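Foro Cocina y Casa > Electrodomésticos y orden > ¿La nevera pegada a la mesa o con hueco?

nevera_y_punto
Buenas. Llevo dos semanas discutiendo conmigo mismo, y voy perdiendo. En el rincón tengo una mesa blanca, lisa, contra la pared, y justo al lado la nevera gris. Entre una y otra queda un hueco estrecho y oscuro donde ya han desaparecido dos imanes y una cuchara de postre. Mi cuñado dice que lo cierre, mi madre que ni se me ocurra, que la nevera tiene que respirar. Y de paso pregunto por las marcas grises de la mesa, que no salen ni con súplicas. Os lo dejo con el té de testigo:

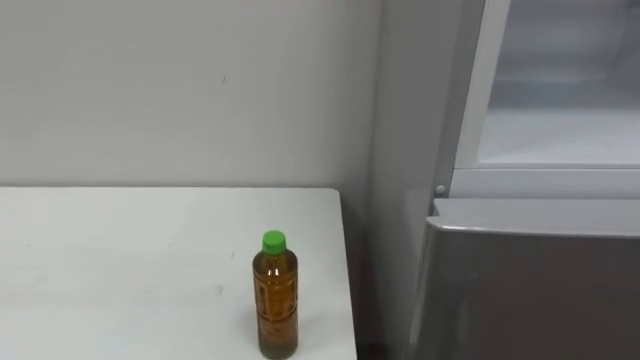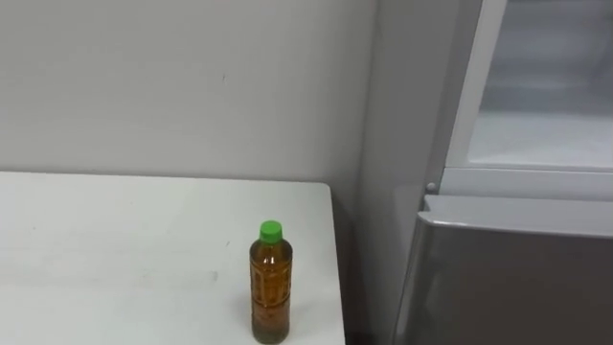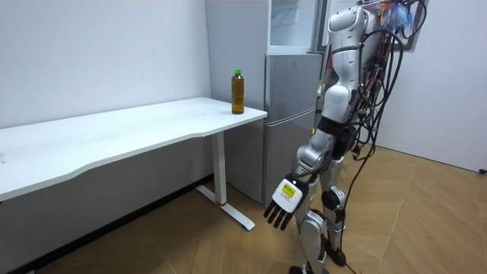

La cuestión es si arrimo la mesa del todo, si la separo más y meto ahí un carrito de esos finos, o si lo dejo como está y me resigno a donar cubiertos al más allá. El carrito que he visto es el Sikham de cuatro baldas, que cuesta 50 euros y tiene pinta de volcar si lo miras con mala cara.

Tsegereda Abdella
Tu madre tiene razón, como casi todas en materia de neveras. Antes de mover nada busca el manual, que trae un dibujito con la separación mínima por los lados y por detrás. Cada modelo pide lo suyo y lo que te digamos aquí vale bastante menos que el dibujito.
Para las marcas: agua templada, una gota de jabón y una bayeta de microfibra. Si son roces, prueba con bicarbonato hecho pasta en una esquina que no se vea. Con suavidad, que el blanco mate se te queda brillante a calvas y luego ya no hay quien lo arregle.

manolo_bricolaje
Discrepo. Yo la tengo pegada por un lado desde que me casé y enfría como el primer día. Lo de que la nevera respire lo inventó alguien que vendía carritos.

Tsegereda Abdella
Manolo, también decías que el horno no hacía falta nivelarlo y todos recordamos el bizcocho.

manolo_bricolaje
Aquel bizcocho tenía carácter.

lapuri
Yo compré el Sikham. Volcar no vuelca, pero las ruedas van cada una a su aire, como los niños en el súper. Lo uso para aceites y vinagres. Eso sí, el día que se te cae algo detrás hay que sacar el carrito, las botellas, la dignidad y la linterna. Devolvería el carrito y me quedaría la linterna.
Una cosa, ¿el té lo guardas en la mesa o en la nevera?

nevera_y_punto
A la nevera va. El problema es que en la puerta no me cabe de pie: es alta y choca con la balda de arriba. Tumbada me da miedo que gotee. Así que vive a temporadas en la mesa, de donde todo el mundo en esta casa cree que se la va a llevar otro.

lapuri
Mueve la balda de la puerta un agujero para arriba. Casi todas se sacan tirando en vertical con las dos manos. Vacíala antes. Lo digo por un bote de pepinillos de 900 gramos que en paz descanse.

Ximo_73
Yo soy del equipo carrito pero no de ese. En Sustach tienen uno sin ruedas, con tacos de goma, que se desliza lo justo. Ojo con las medidas de la web, que son las del interior. Yo me enteré con el carrito montado, la nevera medio fuera y mi mujer mirándome desde la puerta sin decir nada. Prefiero que grite.

manolo_bricolaje
Un listón. Un listón de madera pintado de blanco, a la altura del tablero, apoyado entre la mesa y la nevera. Cuatro perras, media hora, y se acabaron las cucharas perdidas. Y de respirar, por debajo respira lo que quiera.

Tsegereda Abdella
El listón no me parece mala idea, y me duele escribirlo. Pero fijado solo a la mesa, con dos escuadras pequeñas por debajo, y sin que llegue a tocar la nevera. Si lo encajas a presión entre las dos cosas, cuando arranque el compresor vas a tener una orquesta.

manolo_bricolaje
Que conste en acta que me ha dado la razón.

Tsegereda Abdella
En parte.

manolo_bricolaje
Que conste entera.

rosa_de_los_vientos
Perdonad que vuelva a las manchas, que es lo mío. Lo del bicarbonato en superficies mate no lo haría nunca. Es abrasivo, poco pero lo es. A mí me funcionó la goma de borrar blanca, la de toda la vida, de las de dibujo. Frotas flojito, soplas y pasas un paño húmedo. Hay un hilo viejo de este foro donde lo explican, el 1713, con una pelea estupenda sobre la esponja mágica que acabó cerrando el moderador.

Tsegereda Abdella
Me acuerdo de la pelea. Yo estaba en el bando equivocado. Vale, primero goma y, si no, bicarbonato.

rosa_de_los_vientos
Primero goma y, si no, mantel.

Ximo_73
Un mantel al lado de una nevera es una trampa. Abres con prisa, se engancha el codo y te llevas puesto el desayuno. Salvamanteles como mucho. Los de Nutton se limpian bien, aunque el naranja es más bien un grito.

nevera_y_punto
Actualizo. El domingo por la mañana me puse con la goma de borrar de mi hija (me la ha facturado). Los roces más flojos se han ido, los otros han bajado de categoría, de mancha a recuerdo. He subido la balda de la puerta y por fin cabe el té de pie, con un ruidito de plástico al cerrar que ya veremos.
También he encontrado el manual, en el cajón de las pilas gastadas. El dibujito existe, Tsegereda. Por el lado pide más de lo que yo tengo, así que la mesa se va un poco hacia la izquierda y el hueco crece. Mi cuñado no ha querido hacer declaraciones.

manolo_bricolaje
Entonces listón más ancho.

lapuri
O carrito. Te vendo el mío, ruedas incluidas, cada una con su opinión.

nevera_y_punto
¿Cuánto?

lapuri
Treinta y te regalo el vinagre de Alemneh que le compré a una vecina. Pica solo de leer la etiqueta.

Ximo_73
Que mida primero. POR DENTRO Y POR FUERA.

Tsegereda Abdella
Y que saque la cuchara antes de meter nada. Con una percha de alambre y cinta de doble cara en la punta sale todo.

nevera_y_punto
Con la percha han salido la cuchara, un imán y una pinza de la ropa que no es nuestra. El otro imán sigue ahí dentro. Mañana mido y os digo lo del carrito.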